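# The toy kitchen gets its groceries back

Mar 7, 2023

I have been putting this off since November and now it's done, and I am so pleased with myself that I'm writing it up before the feeling wears off. The play food is sorted! All of it! The whole heap that has been living under the window seat, in the big pot, behind the big pot, and (one lonely radish) inside a rain boot.

Some background for anybody new. We have a play corner in the front room here in Stanville, and it gets used by my two, by the neighbor kids, and by pretty much every child who comes through the door with a parent who wants coffee. The play food came to us from all over. Assunta Palumbo passed on a big bag when her youngest moved on to trains, my sister found more at the Vistberg flea market, and then there's the stuff that just shows up. I think toy carrots multiply if you leave them in the dark.

So I tipped everything out on the rug, and the first job was washing. I did the solid plastic pieces in the sink with dish soap and an old toothbrush, which is very satisfying work if you like that kind of thing (I do). The hollow ones are trickier. If a piece has a little hole in the bottom, water gets in and stays in, and then you have a smelly tomato. Those I wiped down with a cloth and left on a towel overnight. The wooden ones got a quick wipe too, no soaking - I ruined a lovely wooden pear that way once and I still think about it.

Then came the sorting. I tried it by color first, and it looked gorgeous for as long as it took my daughter to walk in and make soup. Then I tried it by meal, breakfast things here and dinner things there, but Przemysław Sikora was over fixing our back gate and he pointed out that an egg can be dinner. He had a whole case to make. We lost a good chunk of the afternoon to the egg question, and I'd do it again.

What I ended up with is the way a store does it. Produce together, bread and cakes together, cans and boxes together, and one bin for what the kids call "cold stuff," meaning ice cream, fish and for some reason a baked potato. They got it right away! They know how a store works, and they already had opinions about where things go.

The baskets are the part I'm happiest with. I had been using deep fabric bins, and they look nice on a shelf but everything sinks, so the only way to find a lemon is to dump the lot on the floor. Open baskets with see-through sides are so much better. A kid can spot the banana from across the room and go straight to it, and a basket that's light enough for a three-year-old to carry turns straight into a shopping basket, so it gets twice the play. I picked mine up from Kelletti, the little housewares place next to the bakery, and I went back the next day for another one.

A few things I let go of. Anything cracked went, and so did the half of a cut-in-two watermelon whose other half hasn't been seen in this house for ages. The tiny grapes went up on the high shelf until the littlest visitors are past the everything-in-the-mouth stage. I kept the faded corn. The corn has been loved!

Joyce Obura asked me whether it isn't all a mess again by bedtime, and yes, of course it is. But cleanup takes us 11 minutes now (I timed it, I couldn't help it) and the kids do most of it. We play store closing. Somebody is the manager, somebody is restocking, and the produce goes back in the produce basket because that's where produce goes. Last night I was told, very firmly, that I was on my break and should sit down. So I sat down! With tea!

Next up is the play dishes, and I'm a little scared of those. There are a lot of teacups and I've only ever found a few saucers. I also want to make price tags out of cardstock, with real string, and maybe a chalkboard sign for the specials. Oliwia Jabłońska has promised me her old toy cash register, the kind with a drawer that pops open, and I haven't told the kids yet because I would like to see their faces. If you have a good way of storing pretend forks, please leave it in the comments, I'm all ears.

And if your own play food is in a heap somewhere, start with the fruits and vegetables. They're the most cheerful thing in the pile, they wash up easily, and one full basket of produce makes the whole corner feel open for business.
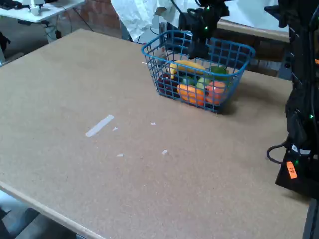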